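December 23, 2021

Trailer cut for Rellirard, third pass. Worked from the reel Isauro Gallegos left on the shared drive, which is the locked picture minus the last battle. The studio wants a teaser by May and a full trailer after that, so this one stays short.

Running order as it stands:

- Cold open on the harbour, no music, just Daltaler's voice.
- Title card. Still the old typeface, to be swapped when the new one arrives.
- Six quick shots of the training yard, cut on the drum hits.
- The brother's return. Held longer than in pass two.

The yard section is better. I took out the two shots with dialogue in them and it stopped dragging. The drum track is a temp from the library and runs slightly fast, so anything cut to it will need nudging when Bermúdez sends the real score.

Tried Daltaler's line about the throne in three places. Over the title card it was buried. At the end it gave away too much of the second act. It now sits under the brother's return and I've left it there. Isauro prefers it at the end, so I saved that as a separate version.
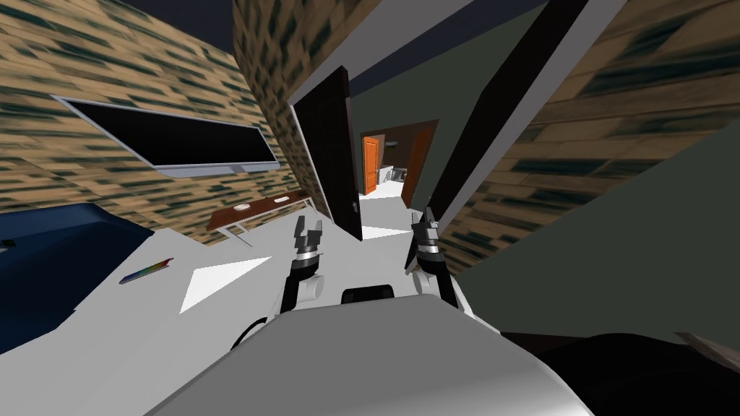

## Problems

The mask shots don't match. In the reel the hero's mask has the scratch over the left eye in the yard but not on the stairs, and the stairs come later in the story. I asked Doklow whether they can paint it in. They can, but it goes behind the work they already have for us.

Sound dropped out for 12 frames after the harbour. It was a bad export. Made a new one and it plays through.

## Left to do

- Lower the crowd under the voice, it's fighting with him.
- Send Doklow the frame numbers for the stairs.
- Ask Bermúdez for a rough of the main theme, even on piano.
- Clear the old renders off the drive. There are 300 GB of them and the backup keeps stalling.
- Watch both endings again with Isauro after the break and choose one.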